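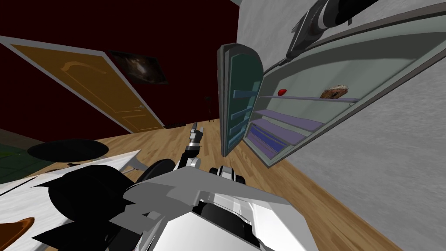 An open refrigerator against a light gray wall.

When Imported Produce Goes Up: Kitchen Tips for the Next Few Months

By Kobina Aidoo
Updated Fri 1 April

The new import duty on fruit and vegetables from Priveria has reached the shelf tags. At the Odoi market in Premska, tomatoes, bell peppers, lemons and table grapes are the items that moved first. Cucumbers and eggplant went up a week later. The duty is set to be reviewed in October, so plan on a full summer of it.

These are the things I do at home when prices jump. Most of them work at any time of year.

Write down what you pay now

Take your last three or four receipts and copy the prices of the 20 or so things you buy most into a notebook. Use the price per pound, not the price per package. Packages shrink. A clamshell of cherry tomatoes that looks the same as last month's can weigh less, and the tag on the shelf edge will show it in small print.

Check the list once a month. If something has gone up and your store says it's the duty, look at the country of origin on the sticker. Peppers grown in the next county don't pay duty. Some stores raise everything in the bin anyway, and then it's worth trying another store.

Swap before you cut

Canned tomatoes for fresh in anything that cooks longer than 15 minutes. Whole peeled are the most useful, and you can crush them by hand in the pot.

Carrots and cabbage for bell peppers in stir-fries and slaws. Cut the carrots thin and put them in the pan first.

Cider vinegar for lemon juice in salad dressing and coleslaw. Start with half the amount and taste. For fish or tea you still want a lemon, so save them for that.

Apples for grapes in lunch boxes. Rub the cut sides with a little orange juice or they brown by noon.

Frozen spinach for fresh in soups, eggs and pasta. Squeeze it out in a clean towel.

Buy in bulk only what you will finish

A 10-pound bag of onions is a good buy for a family of five. For two people it often means throwing out the bottom third. Split a bag with a neighbor if you can. The same goes for potatoes. Keep potatoes and onions in separate places, both dark and both dry, and don't wash either of them until you cook.

Storing greens and herbs

Pick out any slimy leaves first. Wrap the rest loosely in a dry paper towel, put it in a bag, and leave the bag open a little. Change the towel when it feels damp. Lettuce handled this way keeps about a week in my house.

Parsley and cilantro go in a jar with an inch of water, with a bag over the top. Basil goes in a jar too, but on the counter. It turns black in the refrigerator.

Tomatoes, lemons and peppers

Tomatoes stay on the counter until ripe. After that, a couple of days in the refrigerator does no harm if you let them warm up before eating. Lemons keep far longer in a closed bag in the refrigerator than in a bowl on the table. If you get a good price on a sack, juice them and freeze the juice in an ice cube tray. Grate the zest first and freeze that in a small jar.

Peppers can be frozen raw. Cut them in strips, lay them flat on a tray until hard, then bag them. They come out soft, fine for fajitas and sauce, no good for salad. 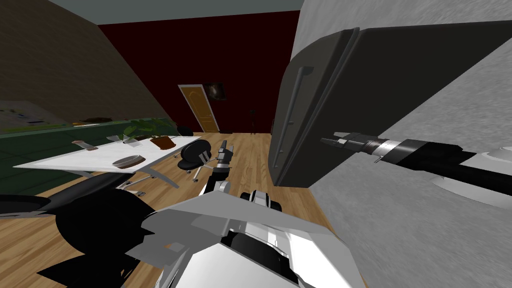

A dark gray refrigerator with a long bar handle.

Set the refrigerator up so food gets used

Put what needs eating first at eye level, in front. I use a plain tray for this, and anyone looking for a snack starts there. Leftovers go on the tray with a strip of masking tape and the day written on it.

Use the drawers properly if yours have a humidity slide. Closed for leafy things and carrots, open for apples, pears and grapes. Keep apples away from greens, which go yellow next to them.

Keep the temperature at 40 degrees or a little under. A refrigerator thermometer costs a few dollars. Put it in the middle of the center shelf and read it in the morning before the door has been opened.

Clean the door gasket with warm water and dish soap every couple of months. To check it, close the door on a dollar bill and pull. If the bill slides out with no drag, try the same test in several spots and see if the gasket needs replacing.

One pot from the odds and ends

Once a week I make what my family calls Friday soup, whatever day it is. One onion, two carrots, any tired vegetables from the tray, a can of tomatoes, a can of beans, salt, and water to cover. Simmer 40 minutes. Parmesan rind if you have one. For roasting the vegetables first, cut them the size of a walnut and give them 25 minutes at 425.

Slow oven drying also works for tomatoes bought cheap at the end of market day. Halve them, set the oven at 200 degrees, cut side up on a rack, and leave them up to 7 hours. Small ones are done sooner, so start looking after four. Keep them in the freezer. Don't store them in oil at room temperature.

Where to shop in Premska

The Odoi market is cheapest in the last hour before closing, but the choice is poor. Go early if you want herbs. The farm stands on Lister Road open later in the spring and sell seconds by the box, mostly cucumbers and squash to begin with and tomatoes from midsummer. Ask for seconds, as they are often kept behind the table. Bring your own box and cash.

My own receipts for March came to $76 for produce. I'll put the April number here when I have it, along with a list of what went up and what came back down.

Related: Freezing berries without clumps / How long do dried beans keep? / Sharpening a paring knife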